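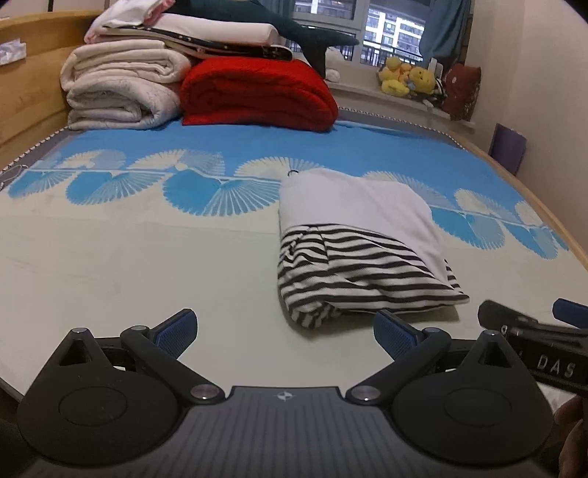

Jaw faults on the hand-held grippers: questions and answers

Last updated 2021-04-14

Gestum has had reports of jaws that close late, or that stay closed after the handle is let go. Most come from people folding clothes on beds and other soft surfaces. Questions go to Pilar Cabral at the Mekholm office.

What is the fault?
A linkage arm binds at its outer joint. One finger pad keeps moving and the other lags, so the cloth gets dragged to one side. In the worst cases the jaws lock shut.

Which units are affected?
Units with a serial number from 185 to 313. If yours is outside that range and does the same thing, report it anyway. We have one such unit from Ustdale and don't yet know why.

What causes it?
Lint and loose thread wind around the pivot under the cap. Ciarán Ó Briain opened the first returned units and found thread packed behind the cap on most of them. The affected units also have a wider gap there than the drawing calls for.

Is it dangerous?
It can pinch. A jaw that has stuck may snap shut when it frees up, and one person got a bruised fingertip that way. Keep your free hand away from the pads, and don't pull a stuck jaw open with your fingers.

My jaws are stuck on a garment. What do I do?
Let go of the handle and switch the unit off. Set it down on the bed, then slide the cloth out sideways. If it won't come, leave it and call us. Please don't cut the pads – we can replace a shirt more easily.

Can I keep working with the other hand?
No. Stop the session and mark the recording as faulty from the last good fold.

Do I have to throw out earlier recordings?
Only those where the two pads close unevenly. We are rechecking 355 from the Doherty homes and will send each person a list.

How often should I clean the joints?
Every day you use the gripper. Brush around the caps with the unit off. No oil – it holds the lint and marks the sheets.

When will there be a permanent fix?
New caps are due in June. They are being run through 2,000 open-and-close cycles with lint added before we ship any.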